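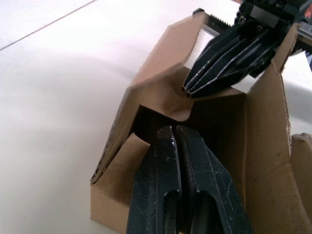
4. Bridges and the heavy company

The planners at Skallell had given a good deal of thought to what the heavy company would do once it reached Skuvov, and rather less to the river in between. The Kakero had one road bridge fit for wheeled traffic. Its posted limit suited a loaded lorry and a modest amount of optimism. The tanks were well over it, a fact recorded in the company diary with the words "crossing under review".

The review lasted most of May. Engineers proposed strengthening the middle span with timber, and the request for timber went to the Kiani depot, which sent 300 lengths of the wrong section and a polite note.

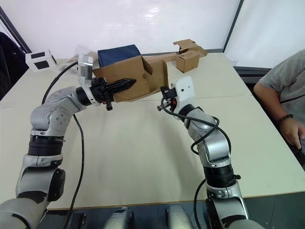
By then the company had found a ford upstream. It was shallow enough on the day of the survey and a good deal less so after a night's rain, when the second tank across stopped in midstream and stayed there for 33 hours. The recovery tractors came from the far bank, by way of the bridge, one at a time and very slowly.

Figure 4. Cardboard box on a table, with two robot arms. 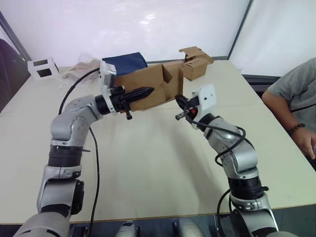 Later accounts treat the delay as bad luck with the weather. The fuel returns are less forgiving. Some 362 drums were drawn for a march that the staff table put at half a day, and most of it was burnt looking for somewhere to cross. The bridge limit had been painted on a board at the Skallell end throughout.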